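Section 4: Setting up the Kariuki score timer

Read Section 3 (Batteries and power) before you start. The timer must be switched on and showing the ready screen.

4.1 Placing the unit

1. Put the timer on a level surface with the display facing the players. The rubber feet should all touch the table.
2. Fold out the rear stand until it clicks. There are two positions. Use the lower one if players are standing.
3. Keep the speaker grille on the left side clear. Books or box lids pushed against it will muffle the end tone.

Note: The display is hard to read in direct sun. If the table is next to a window, turn the timer so the light comes from behind the players.

CAUTION: Do not force the stand past the second click. The hinge can crack and is not covered by the warranty.

4.2 Setting the players

1. Press and hold MENU until PLAYERS appears.
2. Press + or - to choose the number of players, from 2 to 20.
3. Press OK. The first player slot blinks.
4. To name a slot, press + to step through the letters and OK to accept each one. Names can be up to six letters long. To skip naming, press MENU.
5. Repeat for the other slots, or hold OK for three seconds to leave the rest as P2, P3 and so on.

Names stay in memory when the timer is switched off. They are lost if the batteries are out for more than a few minutes.

4.3 Setting the turn time

1. From the ready screen, press TIME once.
2. Choose a turn length with + and -. The shortest turn is 5 seconds and the longest is 393 seconds.
3. Press TIME again to choose what happens when the turn runs out:
TONE - one long tone, then the clock stops.
PASS - short tone, then the next player's clock starts by itself.
OFF - no sound, and the display blinks.
4. Press OK to save.

Note: PASS mode does not wait for the score to be entered. If your group adds up slowly, use TONE.

4.4 Entering scores

1. At the end of a turn, press SCORE. The current player's total blinks.
2. Press + or - to change the total. Hold the button down to move in steps of ten.
3. Press OK. The next player's slot lights up.

To fix an earlier score, press BACK until the right player shows, then follow steps 2 and 3. BACK works for the last 33 entries. Older entries can only be changed by clearing the game.

To set a winning score, hold SCORE from the ready screen and enter a target. When a player reaches it, the timer plays two tones and shows END. Play can go on if you press OK.

4.5 Clearing a game

1. Hold BACK and OK together until CLEAR? appears.
2. Press OK to clear the scores, or MENU to cancel.

Clearing a game does not change the turn time or the player names. To erase everything, see Section 7 (Full reset).

4.6 If something does not work

Display stays on LOAD - take out the batteries, wait one minute and put them back.
No tone - check that the sound is not set to OFF in 4.3, then check the volume wheel.
Code 133 - a button was held down while the timer was starting. Release all the buttons and switch the timer off and on.
Buttons are slow to respond - the batteries are low. Replace all of them at the same time.

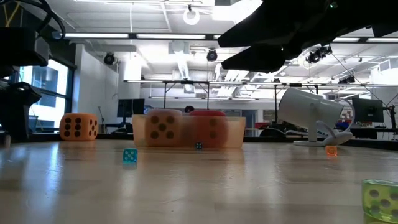 DICE GAMES

Foam dice keep rolling longer than small hard ones, so allow a longer turn when you use them. A plastic bin works well for keeping large dice together between rounds. Set the turn to 20 seconds to begin with and choose TONE. Start the clock when the dice leave the player's hands, and press SCORE once they have all stopped.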